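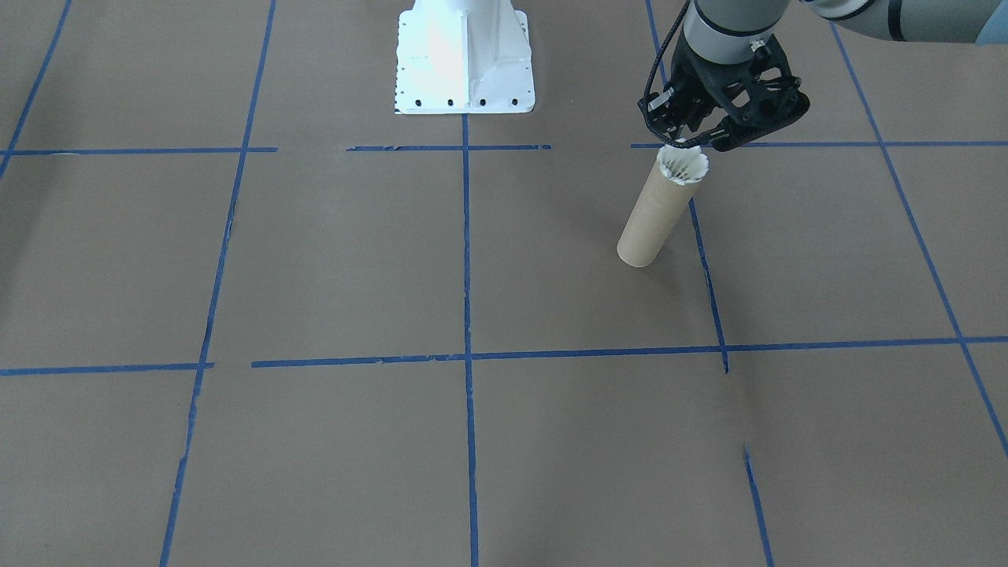 Section 5. Preparing the Work Area and Tape Grid

Complete this section before the arm is powered. Two persons are required for steps 1 and 2.

1. Bolt the pedestal to the shop floor. Tighten all bolts a second time after the arm has been mounted.

2. Lay the covering over the full reach of the arm and smooth it outward from the pedestal.

3. Apply blue painter's tape in straight runs to form the grid. Cells are 18 inches wide. Press each strip down along both edges.

4. Enter the cell width in the Pirniren settings page and save.

CAUTION: Keep all persons outside the grid while the arm is moving. The stop button must remain within reach of the operator.

5. Jog the wrist to each crossing at low speed and store the position. Allow 17 minutes for a full grid.

NOTE: Inspect the tape every Tuesday. Replace any strip with a frayed or lifted edge, then repeat step 5 for the crossings it touches.
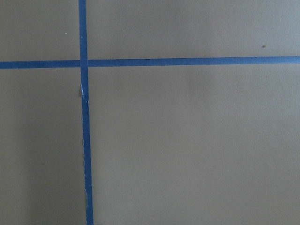
Must the two strips meet at an exact right angle?

A small error is acceptable. The software uses the stored position of each crossing and does not assume that the cells are square.

6. Record the check in the shop log and have it initialed by Jennylyn Buenaventura or Arif Latuheru.

Pollska Shared Workshop | Contact the shop desk | Back to top
5 comments | 100 shares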